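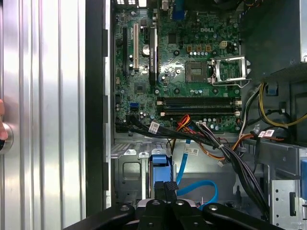 ## Quarta-feira, 25 de março – fadiga de encordoamento, lote Plemix

Continuação do ensaio de impacto nas raquetes do clube. Objectivo: comparar a perda de rigidez do plano de cordas entre o monofilamento Plemix e o multifilamento Nalero, montados em quadros iguais (modelo Alta, padrão 16×19), com a mesma tensão nominal nas verticais e nas horizontais.

### Montagem

- Quadros A e B com Plemix, C e D com Nalero. Todos a dois nós, quatro nós por quadro só na próxima série.
- Máquina de encordoar em tracção constante, sem pré-esticamento. Calibração verificada com o dinamómetro antes do quadro A e repetida depois do D, sem desvio legível.
- Repouso depois de retirar da máquina: uma noite, na horizontal, fora das capas.
- Canhão de bolas Després com o regulador de pressão novo. Distância à raquete igual à da série anterior.
- Bolas: 47 do mesmo lote, rodadas por ordem no alimentador. As que falharam o ressalto regulamentar foram retiradas antes de começar.

### Ensaio

Programa previsto: 3000 impactos por quadro, com paragem para leitura de rigidez a cada bloco.

Quadro A: completo. Entalhe visível nos cruzamentos centrais, cordas já não regressam à posição depois do impacto. Reposicionadas à mão apenas nas paragens.

Quadro B: ruptura de uma vertical central ao impacto 2239. O corte está num cruzamento, longe do ilhó, portanto não parece haver aresta no quadro. Passei o fio pelo ilhó mesmo assim e não prendeu. Os valores de B só servem até à última paragem antes da ruptura.

Quadro C: completo. Desfiamento superficial na zona central, sem ruptura. A curva desce mais devagar do que em A depois do primeiro bloco.

Quadro D: adiado. O regulador começou a oscilar no aquecimento e a velocidade de saída ficou fora da tolerância. Não vale a pena gastar o encordoamento com a pressão assim.

### Notas

1. As leituras de rigidez dependem muito do tempo entre a paragem e a medição. A e C foram lidos de imediato. Em B houve uma leitura com até 35 minutos de atraso, assinalada na folha com asterisco – não usar no ajuste.
2. A maior parte da perda em A ocorre no primeiro bloco, o que mistura relaxação com desgaste. Falta um quadro de controlo, encordoado e parado, medido nas mesmas horas.
3. A fixação do punho cedeu ligeiramente em C. Reapertada na segunda paragem, sem salto na curva. Trocar a borracha do mordente.
4. A temperatura da sala não foi registada de manhã. O registador estava ligado mas sem memória livre.

### Pendente

- [ ] Desmontar o regulador do Després e ver a membrana
- [ ] Repetir B com corda da mesma bobina
- [ ] Correr D quando a pressão estabilizar
- [ ] Encordoar quadro de controlo com Plemix
- [ ] Comparar com a série de outubro, que usou outro calibre (corrigir a legenda do gráfico antes de circular)
- [ ] Pedir mais uma bobina de Nalero, a actual dá para dois quadros à justa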